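Informe de avance, noviembre
Proyecto Drollton: manipulación bimanual de tallos flexibles
Preparado por Rianne De Haan para Sem Brouwer, programa Flelach

Estimado Sem:

Le envío el informe del segundo periodo. He intentado responder también a las preguntas que usted dejó en los márgenes del informe anterior, sobre todo la referente a cómo medimos el éxito de un agarre. Si alguna parte queda poco clara, le ruego que me lo diga y la escribo de nuevo.

## 1. Estado general

El trabajo sigue el plan aprobado, con un retraso en el paquete 3 que explico en la sección 5. Los dos brazos están calibrados entre sí y la recogida de demostraciones por teleoperación funciona sin interrupciones importantes. Al cierre de este periodo tenemos 531 demostraciones válidas. Las que no pasaron la revisión se guardan en una carpeta separada y no entran en el entrenamiento.

La tarea es la misma que describimos en la propuesta: tomar una flor artificial de la mesa, pasarla de una pinza a la otra cuando la orientación lo exige y depositarla en la bandeja que corresponde a su color. Usamos flores de tela porque los pétalos se deforman y los tallos se doblan, pero el material aguanta muchas repeticiones.

## 2. El problema de los tallos cruzados

En el primer periodo el modelo aprendió bastante bien el caso fácil, es decir, una flor aislada. Cuando hay dos flores juntas, la política de referencia (la llamamos Koster en los archivos) tiende a cerrar la pinza en el punto donde los tallos se acercan, y entonces levanta las dos. Es el error más frecuente en nuestros registros, y también el más difícil de corregir después, porque la segunda flor queda colgando y tapa la vista de la muñeca.

La variante nueva, Stuneck, introduce un paso intermedio. Antes de moverse, la red predice para cada píxel de la cámara de muñeca a qué flor pertenece el tallo, y propone un punto de agarre alejado del cruce. La predicción no necesita ser perfecta a lo largo de todo el tallo. Basta con que sea correcta en el tramo donde entran los dedos.

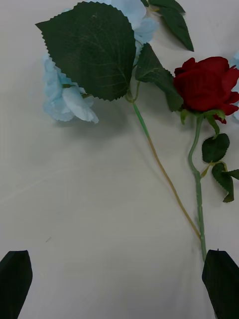
Las hojas son la segunda fuente de confusión. Una hoja ancha produce una sombra oscura sobre la tela blanca, y en las primeras versiones el modelo asignaba parte de esa sombra al tallo. Lo hemos reducido de dos maneras: variando la iluminación durante la recogida y añadiendo a mano etiquetas de sombra en un subconjunto de 70 imágenes. El efecto de las etiquetas fue mayor de lo que yo esperaba para un conjunto tan pequeño, y por eso pido en la sección 6 algunas horas más de anotación.

Un detalle práctico: los tallos no tienen un color uniforme. Algunos pasan del verde al marrón claro, y una segmentación basada solo en el color los divide en dos objetos. Stuneck usa la continuidad de la forma y este fallo casi ha desaparecido en la validación interna.

## 3. El traspaso entre pinzas

El traspaso sigue siendo la parte más delicada. La pinza que sostiene la flor debe presentarla de modo que la otra encuentre un tramo de tallo libre, sin hojas. En las demostraciones humanas esto se hace casi sin pensar: el operador gira un poco la muñeca antes de acercar el segundo brazo. El modelo imita el giro, pero a veces demasiado tarde, cuando los dedos ya están muy cerca.

Probamos a separar la acción en dos fases, presentación y recepción, con una condición explícita entre ellas. El brazo receptor no avanza hasta que la cámara de muñeca confirma un tramo libre. El resultado es un movimiento más lento y con menos choques de dedos. 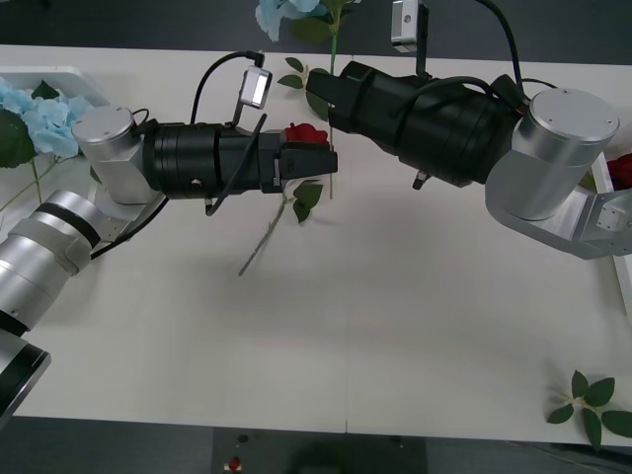
*Aproximación de las dos pinzas, con la rosa roja sujeta en la izquierda y la derecha abierta.*

La lentitud es un coste real. Con la condición activada, un ciclo completo puede tardar hasta 3 veces más que el de un operador con experiencia. Para el objetivo de este proyecto me parece aceptable, pero no lo sería en una aplicación comercial, y quiero que conste así en el informe.

## 4. Cómo contamos un éxito

Usted preguntó si un agarre que arrastra la flor vecina se considera éxito. En el informe anterior sí lo contábamos, siempre que la flor correcta llegara a su bandeja. He cambiado el criterio. Ahora se exige que la flor vecina no se levante de la mesa, aunque se permite que se desplace. Los ensayos antiguos se están revisando con la regla nueva, a partir de los vídeos de la cámara fija. Hasta que la revisión esté terminada prefiero no dar una tasa comparativa entre Koster y Stuneck, porque mezclaría los dos criterios.

## 5. Desviaciones respecto al plan

- **Paquete 3 (generalización a especies no vistas):** lleva 2 semanas de retraso. El pedido de flores nuevas llegó incompleto y tuvimos que repetirlo.
- **Cables de las cámaras de muñeca:** limitaban el giro en algunas posturas. Hemos cambiado su recorrido y hemos añadido un límite de software a la última articulación.
- **Tela de la mesa:** se arruga con el uso. Al principio la estirábamos antes de cada sesión; ahora dejamos las arrugas pequeñas, ya que el modelo debe tolerarlas.

Ninguna de estas desviaciones afecta al presupuesto total.

## 6. Próximo periodo

La prioridad es terminar la revisión de los ensayos y publicar la comparación con el criterio único. Después empezaremos con las flores no vistas, primero aisladas y luego en parejas. También quiero medir por separado los fallos de percepción y los de control, que hoy aparecen juntos en la misma columna de la tabla.

Solicito su aprobación para trasladar una parte de la partida de viajes a horas de anotación. La cantidad exacta figura en la hoja de costes adjunta. Si usted está de acuerdo, necesitaría una confirmación por escrito antes de comenzar el paquete 3.

Atentamente,
Rianne De Haan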